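Archive | Thread index | Previous | Next | Log in

Subject: Re: [lirina-users] Sharing a pass with someone on another phone

On the question from last week, I tried this on 2 phones over the weekend, one on each system, both with Lirina version 19. Sharing works across systems now, but the steps are different depending on who starts.

If you own the pass, open it, tap the menu and choose Share. Lirina makes a link you can send by text or email. The other person needs the app installed before opening the link. If they open it first, it goes to the Bakutgate sign-in page and the link is used up, so you have to make a new one.

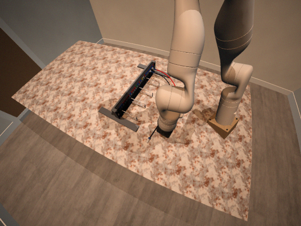 Tabletop with a marble-like pattern, plank floor around it.

The link is good for 12 hours. After that it still opens, but you get error 243 and no explanation. I looked for that number in the help pages and didn't find it. Making a new link clears it.

Removing a shared pass is the part I would be careful with. Tapping Remove on the owner's phone takes it off the list right away, but the other phone keeps showing it until it next goes online. The door reader does check — a removed pass was refused at our Steltura lock on the first try, even with the pass still on the screen.
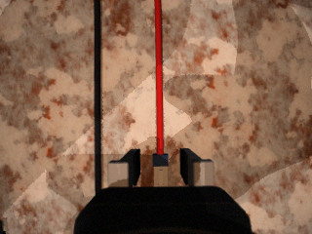 Kumsa readers don't behave that way, at least the older ones. They keep their own list and only update it overnight, so a pass I removed at lunch still opened the side door at 5 p.m. Check which reader you have before you count on it.

> I want to give my sister a pass to our building. I have
> an iPhone and she has an Android phone. The Share button
> is there but she says the link does nothing. Do both of
> us need the same kind of phone? Also, can I take the pass
> back later without calling the building office?

So no, you don't need the same kind of phone, and yes, you can take it back yourself, with the reader caveat in the reply I pasted in before your message. 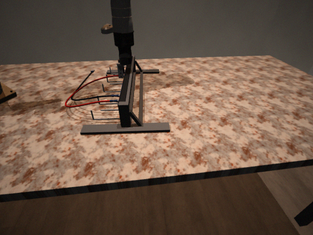 The other setting to look at is Allow Resharing, under Pass Options. It was on by default for me. With it on, your sister could send the pass to someone else, and the new person shows up in your list only as "Guest." I turned it off and made a fresh link.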